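Ticket: Plate pickup demos drift to the left after teach-in
Project: Gotanov table setting
Component: hand guiding / demo recorder
Status: Resolved, keeping open for one more check
Opened: February 4, 2023

Summary
Demos recorded by hand guiding play back fine on the arm they were taught on. When we play the same demo on the other arm, the gripper comes down left of the plate center every time. Same tray, same plate, same cell on the grid. It's very repeatable, so I'm pretty excited about this one – repeatable bugs are the good kind!

Setup
Two arms, one shared table, a teach pendant for each. Kraft paper on top with blue tape marking the cells. Recorder is Vahidi, playback goes through the Casavine bridge. Green tray with the plate in it, and the task is "move over the plate, go down, close, lift."

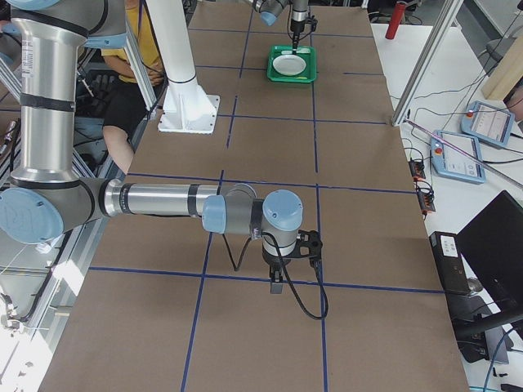
Both arms at the table, tray in its taped cell.

What I tried first
Recorded 6 fresh demos on the first arm, all hand guided, tray left alone between them. Played them back on the same arm: no problems. Played them on the second arm: all 6 landed left, by the same amount as far as I could tell with a ruler held next to the fingers.

Swapped the plate for another one from the box. No change.

Checked payload settings on both pendants. They match, and the arm doesn't sag when free drive is on. I really hoped it was this one, it would have been a two-minute fix.

Re-taped the cell corners and touched off each corner with the closed gripper. The first arm agreed with the tape. The second arm was off by 9 mm, in the same direction as the bad grasps. Yes!! Finally something to pull on.

Remote control check
To rule out the hand guiding itself, I drove the second arm from the leader controls and stopped over the plate by eye. Then I saved that pose and compared it with what Vahidi had for the taught one. The joint angles were all sensible. The taught pose, converted for the second arm, was where the offset came in. So the arm goes exactly where it's told, and what it's told is wrong.
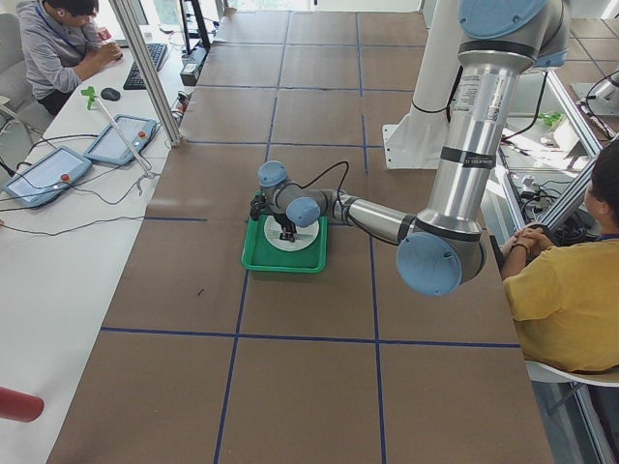

Next I went through the Casavine bridge config line by line. The tool offset for the second arm was still the one for the old Keltidley fingers, which came off in June. Somebody (me, most likely) updated the pendant and never touched the bridge file. Demos taught and played on one arm never go through that conversion, so they looked perfect the whole time.

Fix
1. Put the current finger offset in the bridge file for the second arm.
2. Restart the bridge. A reload is not enough, it keeps the old transform in memory.
3. Touch off the four corners of the cell again with both arms.
4. Play one old demo at low speed with a hand on the stop button before going back to normal speed.

Result
All 6 of the demos from this ticket now play correctly on the second arm, and I didn't have to re-record any of them. Super happy about that. The 42 older demos in the Gotanov folder store the raw poses, so they should convert fine too – I've only played 2 of those so far.

Still to do
Run the rest of the older demos. Add a startup warning when the pendant and bridge tool offsets disagree. If you teach anything on the second arm before then, please note the bridge version in the demo name.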